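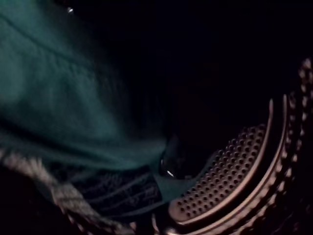 Laundry room: new hours and a few requests

Starting 14/01/2019 the laundry room at Mottram will stay open until 11 p.m. every night. The morning opening time does not change. Please have your last load out by closing, as the lights in the back hall go off then.

Dryer 4 is working again after the holidays. Washer 7 is still waiting on a door seal, so leave the tape on it and use one of the others.

Several residents have asked about clothes coming out tangled. Towels and fleece throws do best in a load of their own. Tie drawstrings before washing, or pull them out of the hood or waistband, and close zippers all the way. Printed items last longer if you turn them inside out. Fill the drum loosely, with room at the top for your hand.

The lost and found shelf has 13 single socks, a gray pillowcase and a child's swimsuit. Anything left there at the end of January goes to the donation bin by the mailboxes.

Wafula Nyamweya in 3B is looking for a folding drying rack to borrow for a couple of weeks. Toàn Hà has offered to show new residents how the card reader works. Leave a note at the front desk with your apartment number and a good time to meet.

Laundry cards are still sold at the desk, cash or check only.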